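How to Get Tea Stains Out of a Mug (and What to Skip)

Posted 6/1/22 by Babita Semwal

Every few months somebody sends me a new miracle for brown mugs. Denture tablets, ketchup, half a lemon left overnight. I have tried most of them and I remain unimpressed by most of them. What follows is the dull version that I still use.

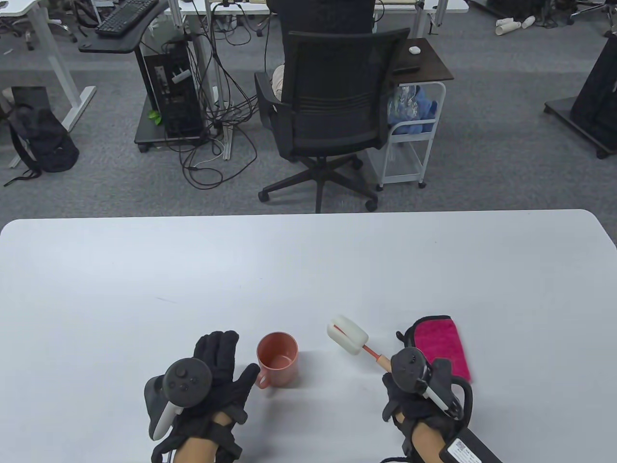
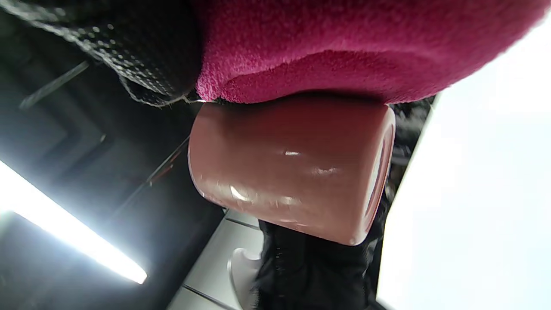

First, work out whether you have a stain at all. Tea leaves a brown film on top of the glaze, and a film can be rubbed off. If the brown follows thin lines like a road map, the glaze is crazed and the color has gone in under it. No paste will fix that, whatever the label says.

What you need

Baking soda
A soft cloth or an old sponge
Warm water
White vinegar, in a separate step, if you insist

Step 1. Rinse the mug and pour the water out. Leave it damp.

Step 2. Put a teaspoon of baking soda in the bottom and add a few drops of water. You want toothpaste, so go slowly. Too runny and it slides straight down the side.

Step 3. Rub with the cloth in small circles, starting at the tea line, where the film is thickest. Give it a full minute before you decide it isn't working. Most people quit at ten seconds and go shopping.

Step 4. Rinse, dry, and look at it by a window. Kitchen bulbs flatter everything.

Step 5. Still brown? Repeat once, and let the paste sit for 40 minutes this time.

About mixing in the vinegar

It fizzes. I can't see what else it does for you. The two mostly cancel each other out, and you end up rubbing with salty water. Vinegar alone is fine for the chalky white ring that hard water leaves, so use it for that and rinse well.

About steel wool

No. It leaves gray marks on the glaze, and then you have two problems. Melamine sponges are gentler, but they are still abrasive, and I'd keep them away from gold rims and printed designs.

About the Fallix powder

Geum-ok Ham swears by it and gave me half a tub in March. I used it on one mug and plain baking soda on its twin, same tea, same week. I could not tell them apart afterward. She says I didn't use enough. Maybe so, but the baking soda was already in the cupboard.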